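The Year I Learned to Like the Long Way

We moved to Urkton in April, when the river was high and the road along it was closed for the second time that spring. I didn't know a soul, I had a car that started when it felt like it, and the only walk anyone recommended was the old rail trail out to Lirnis. So that's where I went, mostly to get out of a house full of boxes.

I should say that I am not a hiker. I own one pair of decent shoes and a raincoat that belonged to my mother, and my idea of packing for a walk is putting a banana in my pocket and then sitting on it. But the trail is flat and wide, and the first stretch runs behind the backyards on the edge of town, where you can look at everybody's tomatoes and laundry and half-built decks without feeling too nosy. I found that very comforting when I was new. You learn a lot about a place from what people keep behind their houses!

After the backyards there's a long cutting with ferns on both sides, and it stays cool in there even in the middle of summer. Then you come out by the old Bernent mill and the trail splits. The short branch goes straight across the fields and the long one follows the creek, and they meet up again at the little bridge before Lirnis. The whole thing is 5 miles if you take the short branch and 6 if you go by the creek, and for months I took the short one every single time. It had a sign. I like a sign.

I only tried the creek because of a dog. She was a big brown thing with mud up to her elbows, standing right in the middle of the short branch and wagging, and her owner was a good way off, calling her in a voice that had clearly given up. I didn't want to get mud all over my work pants (I was going straight on to a dentist appointment, don't ask), so I turned left and went the other way. I was late to the dentist. There were irises all along the bank, the yellow kind, and a heron that let me get closer than I would have thought a heron would.

Since then I've gone by the creek nearly every time, and I've gotten slower at it, too. I used to check my watch at the mill and again at the bridge and feel pleased if I'd shaved off a few minutes. Now I stop on the flat rock past the second bend, eat whatever I've brought, and watch the water for a while. 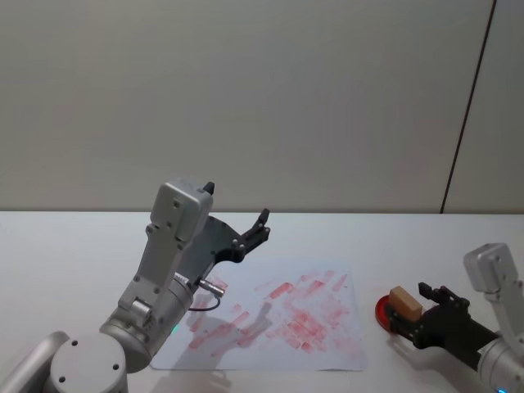 My sister thinks this is me getting old, and she may be right. She came to stay in the fall and I dragged her out there in the drizzle, and she talked the entire way about her kitchen remodel, right through the ferns and past the mill – and then at the flat rock she went quiet for a good ten minutes. Afterward she asked if we could get pie, so we got pie. The café in Lirnis does a sour cherry one that's worth the walk by itself, although they run out by two o'clock, so don't dawdle quite as much as I do.

If you go, park behind the library and bring something waterproof to sit on. The creek branch gets soft after rain, especially near the second bend, and the boards they put down there are slick. I'm hoping to get out again this week if my knee behaves, and I'll report back on the irises.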